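Wunenbridge Sports Engineering Workshop
Notebook entry, June 2024

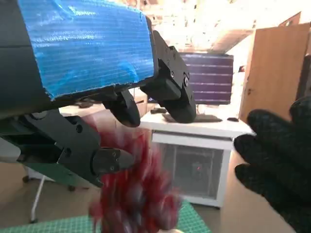
Match ball rebound, second series

Purpose. The first series left open whether the Voson training ball and the Procházka match ball lose pressure at the same rate under repeated striking. The club's coaching staff had reported that the training balls felt dead by the end of a session, and goalkeepers in particular complained that crosses dropped short. The present series was limited to pressure and rebound. Flight was not considered.

Method. Two balls of each make were inflated to 800 hPa above ambient with the bench pump and left overnight in the equipment room. Rebound was taken from the fixed drop rail onto the concrete plate, as in the first series. The turf tile was not used, as its backing has begun to lift at one corner and the readings from it can no longer be compared with earlier ones. Each ball was then put through the striking rig for 1102 strikes, the figure adopted from the club's own count for a full week of team training. Pressure was read again after the balls had rested for one hour.

Observations. The Procházka balls held their pressure well, and the two agreed closely with each other. The Voson balls did not agree. Ball A behaved much like the match balls. Ball B lost pressure steadily and rebounded visibly lower on the final drops. A soap test at the valve of Ball B showed a slow line of bubbles. The panels and seams were sound on all four balls.

It follows that the result for Ball B says little about the make. The valve may have been damaged by a dry needle before the ball reached us. The entry for Ball B is kept in the table but marked, and should not be averaged with Ball A.

Surface wear was heavier on the Voson balls, mostly around the panel edges facing the striking plate. The balls were not rotated between blocks. The procedure sheet calls for a quarter turn and this step was missed in the first block, so wear on that side is overstated for every ball in the series.

Corrections to the procedure

Needles are to be moistened before every insertion, including for pressure checks.
The quarter turn is to be initialed on the sheet at the end of each block.
The gauge is to be checked against the Zumau reference gauge before the first reading and after the last. On this occasion only the first check was made.

Outstanding

Replacement for Voson Ball B, from a sealed carton.
New turf tile for the drop plate. The old tile should be kept for comparison.
A reply to the coaching staff. The draft should state that no fault has been shown in the training ball as a type, and should ask how often the balls are pumped between sessions and with which needles.
The cold-room series remains planned for October, before the evening fixtures begin. Storage space for the balls must be requested ahead of that.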